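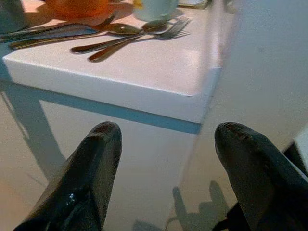 Does resting the batter really make a better Yorkshire pudding?

Food science project report, Kesham College
Written by Zinhle Fourie, with Joscha Lindemann (oven) and Hugo Carrasco (washing up, mostly)
Handed in February 12, 2026

Why I picked this

My gran rests her Yorkshire batter overnight. My mum mixes hers while the potatoes are already in and pours it straight into the tin. Every December they have the same argument over the same roast, and I've been eating both kinds my whole life without ever having them side by side. So when Ms Lekota said we could choose any kitchen question we liked as long as we could measure the answer, I didn't have to think for very long!

The idea behind resting is that flour takes a while to soak up liquid properly. The starch grains swell a bit and the batter gets thicker. The gluten (the stretchy protein network you get when you wet flour and stir it) also has time to relax after being whisked. People say this makes puddings that rise higher and more evenly. The rise itself comes from steam – there's no baking powder in a Yorkshire, just water in the batter turning to steam very quickly, and a stretchy outside that has to hold it in until the egg sets.

What I expected

I thought the overnight batter would win easily. I wrote that in my notebook and Joscha made me sign it, so there's no getting out of it.

What I did

I used one recipe for everything: plain flour, eggs, whole milk, salt. I weighed the eggs out of their shells instead of going by the number of eggs, as they come in such different sizes. We got through nearly 700 grams of flour by the end, and a frankly upsetting amount of milk, because Hugo knocked a jug over on the first day.

There were 4 resting times: none at all, half an hour, a whole afternoon, and overnight. The longer ones went in the fridge with a plate on top. Then I took them out early enough to come back up to room temperature, which I forgot to do in my practice run (more on that in a minute). I mixed them at different times so that they'd all be ready together, and that meant drawing up a timetable that looked like something from a railway station.

Each batter got a quick stir and was weighed into the same kind of tin with the same weight of hot oil. I baked everything twice, on separate days, and swapped the shelf positions on the second go in case the top of the oven was hotter than the bottom. It was. Joscha kept an oven thermometer on each shelf and wrote the readings down, and the door stayed shut the whole time, even though Hugo kept asking if we could have a little look.

To measure the height I pushed a skewer down at the tallest point of each pudding, marked it with my thumb and held it against a ruler. It isn't very scientific but it was the same thumb each time.

The practice run

I'm putting this in because I learnt more from it than I meant to. The overnight batter went into the tin straight from the fridge and came out flat and a bit leathery, like a coaster. I nearly wrote that up as a result! Then Ms Lekota asked me what temperature it had been, and I realised I'd been testing cold batter against warm batter, with resting time tagging along behind. We threw those numbers out.

What happened

The batter with no rest at all still rose, and a lot more than I'd thought it would. It was lopsided though, with one side climbing up and the other staying put. The half-hour one was taller and much more even. After that the differences got small. The afternoon batter and the overnight batter were so close that on the first bake one was ahead and on the second bake it was the other, so I can't say which is better for height.

Taste was another matter. Everyone who tried them liked the overnight ones best without knowing which they were. Hugo said they tasted "browner". I think he means the crust, and it did look darker to me, but I hadn't planned a way of measuring colour so I've left that as an opinion.

The shelf made more difference than I'd like. Puddings from the top were taller on both days, whichever batter they had in them.

What I'd change

I'd use one shelf only and do more bakes. Two isn't enough to be sure of anything small, and the gap between afternoon and overnight is small if it's there at all. I'd measure all the puddings straight away too, as they sink while they cool and I was slower on the first day than on the second.

I'd also like to try oil temperature. Joscha reckons it matters far more than resting and has offered me £5 if he's wrong – I've written that down and made him sign it.

Answer to the question

Resting for half an hour helped with height and shape compared with not resting. Resting longer than that didn't make them any taller in my test, but people preferred the taste of the overnight ones. I've told Mum and Gran. Mum now says half an hour is what she's always done.

Thanks to Ms Lekota for the thermometers, and sorry about the jug.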